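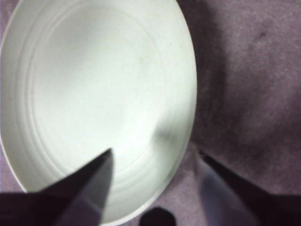

The Strickland manipulation group has moved from foam blocks to tableware. Since April the students have logged 2,655 grasp attempts, and 1,418 of them ended in a clean lift. Plates account for most of the misses. A white plate with a smooth center gives the depth estimate very little to work on, so the current code looks for the raised rings near the rim and fits an ellipse to them. The purple cloth helps separate the rim from the table, though the shadow beside it is still sometimes labeled as part of the plate.

The next task is edge approach angle – the Zoneo planner now tests seven per plate. Each angle gets 200 trials before the Bramer meet. Logs go in the shared folder the same day, with the fingertip spacing filled in. Blank entries will be left out of the results.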